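Altora publishes first results from its garment handling records, and advises buyers to wait

15 January 2019

FOR IMMEDIATE RELEASE

Altora, the textile rental and laundry group, today released the first account of its work on teaching robot arms to sort and fold clothing. The company has gathered 2,299 recorded examples of garments being picked up, turned, spread and put down by a person steering the arm. It has decided against offering any product on the strength of them.

The work is carried out under the project name Dullari at Altora's Lucero site, where two stations have been running. Each example is a single attempt at a single task, saved with the arm's movements and the pictures from its cameras, and marked afterwards by a member of staff as good, poor or unusable.

Of the total, 375 were marked unusable and have been taken out of the training set. Altora is publishing that figure because customers have asked why the project is slower than the demonstrations they have been shown elsewhere. Most of the rejected examples were thrown out for dull reasons: the operator stopped halfway, the recording began too late, or the cloth went off the table and was put back by hand.

"We have had four suppliers through the door telling us folding is solved," said Brenda Bustos, who heads the Dullari project. "I asked each of them to bring it in and run it on our washing, in our light, with whatever came out of the dryer. One of them tried. I would like to be proved wrong about this, but I am not going to sign for a machine because it folded the same tea towel very nicely in a film."

What the examples are for

The system under test is not given rules for each type of garment. It is shown what a person did in a large number of cases and is meant to work out for itself what to do with the next one. Altora accepts that this has produced better results than its earlier attempt with fixed programs, which was dropped. It does not accept the claim, often heard at trade events, that more examples will see to everything else.

In tests held in December the trained system did well when the garment was of a kind it had met often and was dropped near the middle of the table. It did badly with sleeves turned inside out and with anything that had fallen in a tight ball. It also had a habit of closing on nothing and carrying on as though it held something, a fault that did not show up in the score the software team had been using. That score has been changed.

Altora will not be quoting a success rate. The company's view is that a percentage means little unless the reader also knows which clothes were used, who put them on the table and how many attempts were allowed, and that most of the percentages now in circulation come with none of this.

How garments are chosen

The first months of recording leaned heavily on plain, pale flatwork because there was plenty of it on site. The result was a system that coped with pillowcases and very little else. Since December operators have been told to use clothing with trims, ribbing and more than one colour, and to drop it without arranging it first. 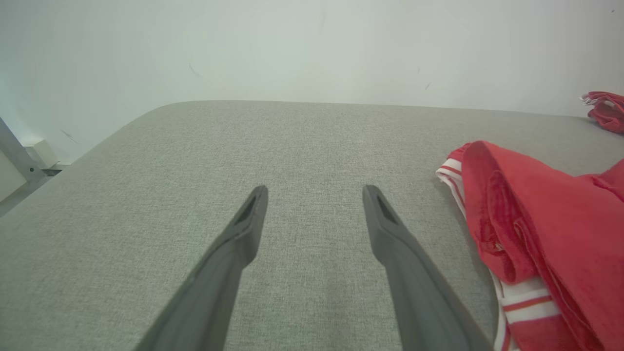

Starting positions are the part of the work that Altora thinks has been most neglected. A tidy start makes for a quick recording and teaches the system very little about a laundry. A red garment with striped white trim, lying in a heap to the right of the open fingers, is closer to what the project now asks for: the stitched edge runs down among the folds, the trim comes and goes from under the cloth, and there is a second red and white bundle farther back to confuse matters. A person would sort that out in moments. Whether the arm can learn to do so from watching people is the question the project was set up to answer, and Altora does not yet have the answer.

Operators have also been asked to keep their slow and clumsy attempts, provided the task was finished. Opinion in the team is divided on this. Some hold that poor handling teaches poor handling. Others point out that the cleanest recordings leave out every moment at which something had to be put right, and that the arm then has nothing to go on when it misses.

Next steps

Recording will continue at Lucero with the same two stations. A request to add more has been turned down until the present set has been checked again by someone who did not record it. Kanine, the software firm that trains the system, will repeat its tests on garments kept out of the recordings altogether, and Altora will choose those garments without telling Kanine what they are.

There are no plans to reduce staff on the folding line, and no date has been set for a trial there. Customers who have been told otherwise by a third party are asked to get in touch.

The recordings are not being offered for sale. Requests from universities will be considered one at a time.

Notes to editors

Dullari is a research project of Altora and is paid for by the company.

Brenda Bustos is available for interview. Filming of the stations at work can be arranged, on the condition that failed attempts are not cut out.

Media contact: Altora press office, Lucero

ENDS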